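Stojanovska Community Help > Food & Kitchen > Pickling and Preserving

Can I reuse the brine from a jar of store pickles?

Asked by zuweira_o, April 2020

Hi all, first time posting so be nice! I go through a silly number of pickles and I always feel bad dumping the juice down the sink. It still tastes great, so it seems like a waste. My aunt used to just drop sliced cucumbers into the old jar and put it back in the fridge, and we all ate them and nobody got sick, but I've also read that you should never do this. So which is it?

What I have right now is two big jars of dill pickle juice, a bag of small cucumbers, some carrots and a handful of red chilies that need using up. I'd love to end up with something spicy. I don't own a canner and I don't really want to buy one. Also, does it matter if the juice has gone cloudy?

Thanks! – Zuweira Opoku

2 answers

Answer from findia_kitchen (accepted)

Yes, you can, as long as you keep it in the fridge and only do it once. I've been making these for 19 years and it's my favorite lazy snack. The thing to understand is that every vegetable you put in there lets out water, so the vinegar gets weaker. Once is fine. By the third batch you've got sad cucumbers in weak salty water, and I wouldn't trust it.

How I do it: pour the brine into a pan, bring it up to a simmer, and add a splash of fresh white vinegar and a pinch of salt. Slice your cucumbers (cut off the blossom end, it makes them go soft) and pack them in a clean jar. Pour the hot brine over, let it cool down a bit, lid on, fridge. They're good after 2 days and better after four. I eat mine inside of two weeks, which has never once been hard.

Carrots work really well but cut them thin, or boil them for a minute first. For the chilies, I slit one down the side and push it in next to the cucumbers. Start with one! I put three in a jar last December for a family party and my brother-in-law had to go stand in the yard.

About the cloudy juice – if it came from a fermented pickle (the kind sold cold, usually no vinegar on the label) cloudy is normal. If it's a regular vinegar pickle and it was clear when you bought it, toss it. Same if it smells off or there's anything floating on top.

And please don't try to can with it. Old brine is for the fridge only, you have no idea how strong it is anymore.

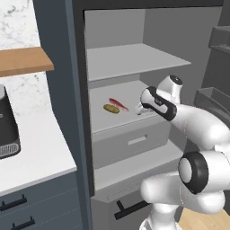 Pickle and red chili, middle shelf.

Answer from stusteo77

agree with the above mostly. I don't even heat mine, just drop stuff in cold and wait longer. hard boiled eggs are really good in it too, peel them first obviously. If you don't feel like pickling again you can use the juice for potato salad or to soak chicken overnight before frying

never tried it with carrots

Comments (2)

zuweira_o: Thank you both!! Went with one chili per jar and I'm doing the carrots in the second one. Would garlic be ok in there too?

findia_kitchen: Sure, a clove or two, peeled. Just keep the jar cold the whole time and eat it up with the rest. It might turn a little blue, that's only the vinegar and it's fine to eat.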